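About Sastero

Sastero draws floral patterns and puts them on things for the home. Almost everything we make is black on white. We sell tableware and printed cloth through our own website and through a few shops, and we ship from our studio in Fluvthorpe.

The company was started by Llinos Ifans and Thierry Pichon. Llinos had been drawing flowers in ink for years, mostly chrysanthemums, and Thierry had worked in a print shop and knew how to get a fine black line onto a surface without it filling in. Their first product was a napkin. It sold well enough at the Fluvthorpe spring market in March that they made a second pattern, and then a plate to go with it.

There are now four of us. Llinos draws. Thierry handles the printing and deals with the pottery that supplies our blanks. Bastien Chauvin takes care of orders, returns and the shops. Etornam Amoah joined last and looks after quality and packing, which used to be whatever each of us remembered to do at the end of the afternoon.

The current range has 22 pieces. Each pattern begins as a full-size drawing on paper. We scan it, clean up as little as we can, and fit it to the shape it will go on. A flower that looks right on flat cloth can look squashed near the rim of a plate, so Llinos redraws a lot of them. Tanguy, our oldest pattern, has been redrawn several times - the stems are thinner now and there is more white between the blooms.
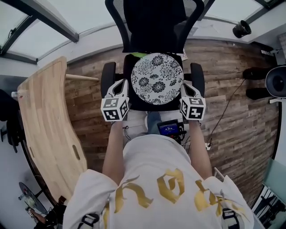

We don't use color in the patterns. People ask for blue every year and we have tried it, but the samples never looked like ours. White and black also makes it easy to add to a set later. If you bought Tanguy when it first came out, what you order today will sit next to it on the table without looking odd.

Our studio is 1,440 square feet on an upper floor. We have a long curved desk in light wood, plank-style flooring, a black mesh office chair that everyone prefers to the others, and big windows. The light matters to us. We check black print by daylight whenever the weather allows, and pieces often end up over by the glass for a second look before they go on the shelf.
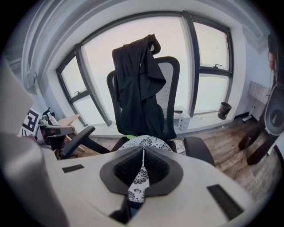 Black flowers on white, with the office chair and the windows behind.

Pieces with a small flaw in the print are sold as seconds, marked on the back and priced lower. Broken or badly printed ones are not sold. Cloth offcuts go to Vorkulberg, a sewing workshop downstairs from us, where Romain Aubert and his students use them for lining bags.

Orders are packed in paper and cardboard. Shipping is free on orders over $79. If a plate arrives broken, send Bastien a photo of it and he will mail out another one - you don't need to return the pieces.

Visits

The studio is not a shop, but you are welcome to come and look at the range if you write to us first. Mornings after 10 are best. Seconds can be bought in person, and we keep a box of discontinued napkins by the door.

Trade and custom work

We supply small shops and restaurants. For custom patterns, please allow extra time for the drawing stage and tell us the size and shape of the piece in your first message.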